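Search this site Enter keywords Go
Reading time: 3 min

Plastics sorting at home and in halls: a student project report
Lleucu Voyle and Ademir Camargo
10/8/19

1. Background

Our project looked at how students decide which bin a plastic item goes in. The accommodation office had told us that recycling from two of its halls, Vindard and Hamau, was often turned away at the depot for having the wrong things in it. We wanted to know which items caused the trouble and whether a change to the signs would help.

We left out glass and paper. Food waste is collected separately and we did not look at it either.

2. Method

We sent a short questionnaire to 200 residents and had 139 back. It asked what people did with 12 everyday items, including a yoghurt pot, a drinks bottle with the lid on, a broken plastic plate, a carrier bag and a toy. We did not ask for names or room numbers.

We then put new signs in the Vindard kitchens and left the old ones up in Hamau. The old signs list types of plastic by number. The new ones name the items themselves, in large print, with the doubtful ones at the top. Ademir wrote the wording and Lleucu did the layout. The signs stayed up for four weeks and we checked the bins twice a week, in gloves, before collection.

3. Types of plastic

Most packaging thrown away in a kitchen is PET, HDPE or polypropylene. Drinks bottles are usually PET, milk bottles are HDPE and many tubs are polypropylene. Hard goods such as plates, storage boxes and toys are a separate problem. They may be made of a plastic that could be recycled, but kerbside schemes often refuse them – the sorting lines are set up for packaging. Coloured items are also worth less than clear ones, as the colour cannot easily be taken out again.

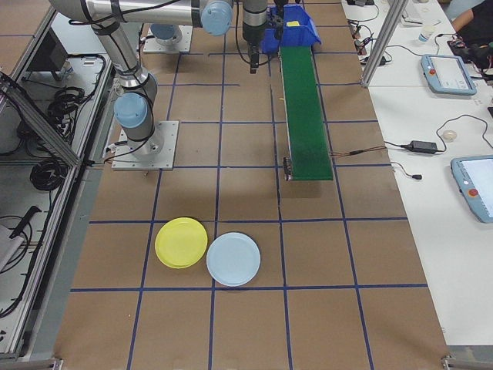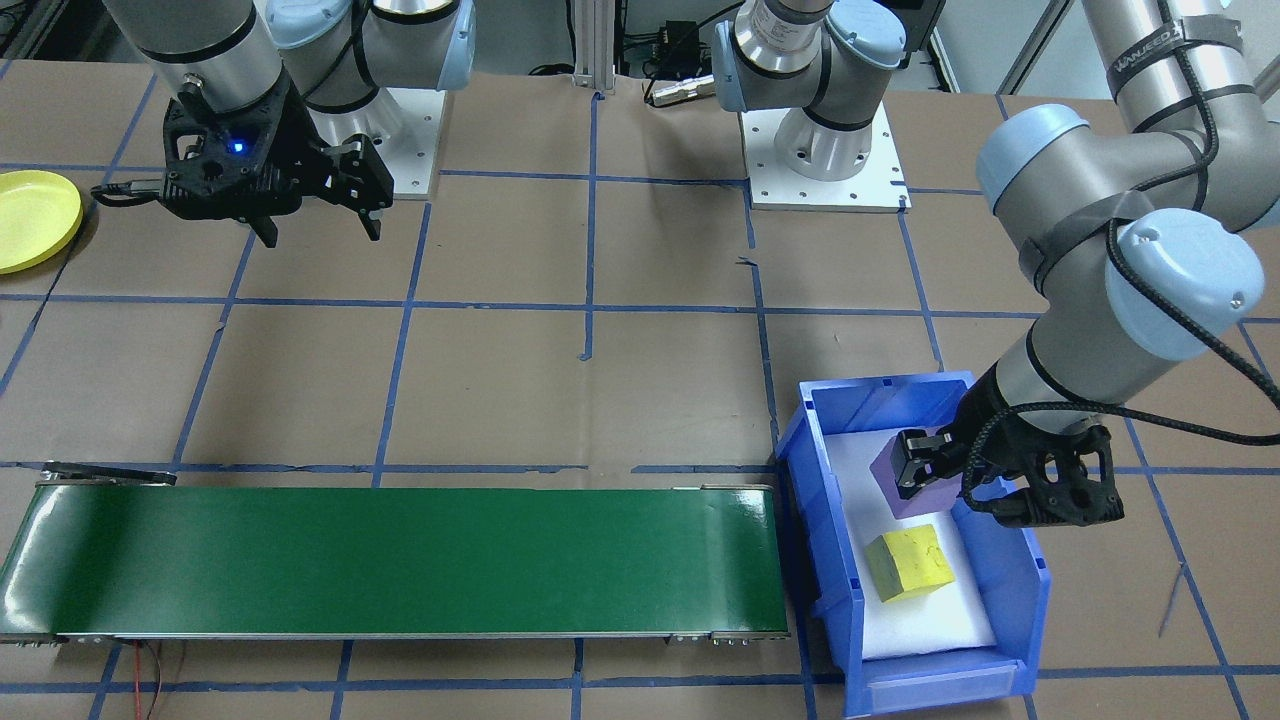
Hard plastic goods: two round plates in the first picture, a blue bin in the second.

4. Results

In the questionnaire, the drinks bottle was the item people were surest of. The carrier bag and the plate split opinion most. About 40 people said they would put a broken plate in the recycling, and several added a note that it was "still plastic". Very few knew whether lids should be left on.

The bin checks were less clear. Vindard had fewer carrier bags in the recycling by the last week. Hamau stayed much the same. Black food trays went on turning up in both, even though they were second on our new sign.

5. Problems

One kitchen in Vindard lost its sign in the first week and we did not notice until the third. The bin checks were done by eye, so small items at the bottom were probably missed. We had planned to repeat the checks in December but both halls will be nearly empty by then.

6. What we would change

The signs should go on the lid of the bin and be laminated. We would also weigh the rejected items – a count treats a bottle top and a washing-up bowl as the same thing.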